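The Second Life of the Kitchen Tablecloth

By Lorraine Cheetham

My grandmother owned one good tablecloth and eleven bad ones, and it's the bad ones I remember. The good one came out at Christmas and went straight back into tissue paper. The others got gravy on them, and candle wax, and once the whole contents of a blue ink bottle, and by the time I was tall enough to set the table they had been patched and turned and cut down so often that I couldn't tell you which was the oldest.

I've been thinking about those cloths a lot, because something lovely is happening in Sarngate. On Friday evenings the back half of the old Vrettos dry goods store fills up with people hemming, mending and stitching cloth for their own tables. When I first went, in September, I expected a dozen people and a plate of cookies. There were so many of us that I sat on an upturned crate next to the button drawers, and I have never been happier on a crate in my life.

The store itself deserves a few lines. It sold fabric for 130 years, first to farm families who bought it by the bolt and later to anyone making curtains, and the long oak counter still has a brass yardstick set into the edge. The numbers have worn away between six and fourteen inches, where most of the measuring got done. The Skoleo sewing circle rents the room by the month and has left all of it alone, down to the ladder on its rail.

What do they make? Table runners, mostly, and placemats, and plenty of square cloths for small kitchen tables. A few of the regulars do fine work that would scare me to eat near. Most of it is sturdy and a bit cheerful, with a wide border in one strong color and a line of trim to finish it off. Borders are a big subject here! I listened to two women debate the right width for most of an hour, and they parted friends, though neither had budged. One says a border should be as wide as your hand. The other says that depends whose hand, and holds up her own, which is tiny.

The trick to a good border, I've learned, is to sew it on before you hem the sides. Wash all your fabric first, even the trim, and wash it hotter than you ever plan to again. Cotton from the bargain table can shrink a shocking amount, and if the band shrinks and the middle doesn't, you get a ripple that no iron will ever take out. I know this because my first runner had one. I use it anyway, under the fruit bowl.

Then there's the matter of wavy lines. Straight rows of stitching are the usual way to hold a band flat, but a straight row shows every wobble, and beginners wobble. So the Skoleo people teach waves early on. You set the machine to a fairly long stitch, keep both hands flat on the cloth and steer gently left and right as it feeds. The first three or four look like a seismograph. After that your shoulders come down and the thing starts to flow, and I'd say it's the most relaxing half hour I have spent in front of any machine. Use a thread a good deal lighter than the band if you want the waves to show, and a matching one if you'd like to keep your early efforts to yourself. 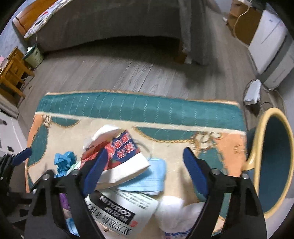
Pale wavy stitching on a teal band, with a tan-orange trim above and a narrow cream stripe below.

The circle's big effort this fall has been the long table at Kiltberg, up the hill, where the harvest supper is held in the covered market. The supper seats 212, and for years it was eaten off rolls of white paper that tore the moment anybody put an elbow down. Now there's a place mat for every seat, each one made by somebody in the valley. They don't match. There are checks next to stripes next to a fabric with geese all over it, and seen from the far end of the hall it looks like a very long, very good quilt.

I made four of them, and I spent the first course looking for mine - I found two. One was in front of a boy who had arranged his peas along the seam, and I was so pleased I nearly told him.

What struck me at the supper was how long people stayed. Paper tells you to eat up and clear off. Cloth seems to slow things down, and the coffee went around three times before a single chair was stacked. My neighbor on the bench had brought her mother's napkins from home, soft as a handkerchief, and she passed one down to me when mine went missing.

The mats went home with the circle afterward in laundry bags, to be soaked, pressed and mended where they needed it. Three had wine on them. One had a scorch mark in the perfect shape of a saucepan, and it already has a patch over it, cut from the goose fabric.

Friday evenings start at seven. Bring your own scissors, and get there early if you want a chair.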